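September 29, 2025

Second look at the Kanlow glue sticks. Kanlow says the bond on corrugated board holds "indefinitely." I don't buy it. The May batch let go at the corners after 2 weeks on the shelf over the radiator, and the sheet that came with it said the same thing.

Glued 4 test strips this morning, same board, same pressure, bricks on top. Two with Kanlow, two with the cheap Brarico we already had. The Brarico strings badly and smells, but I couldn't pull the first pair apart by hand. Not convinced that means much yet.
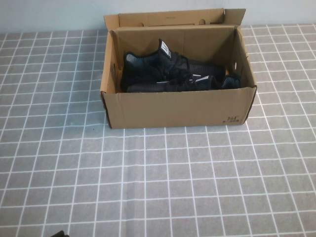 Is the price difference worth it? At 500 sticks a case, only if the Kanlow survives the warm shelf, and so far I have one bad batch and a sales sheet.

Their sheet also claims 3,000 open-and-close cycles on a glued hinge. No word on board weight, humidity or who did the folding. Asked for the test notes and got the same sheet back with a new cover.

Strips go on the radiator shelf tonight. Please don't move them. Gun was on the high setting for all of them, nozzle wiped between brands. Need more masking tape.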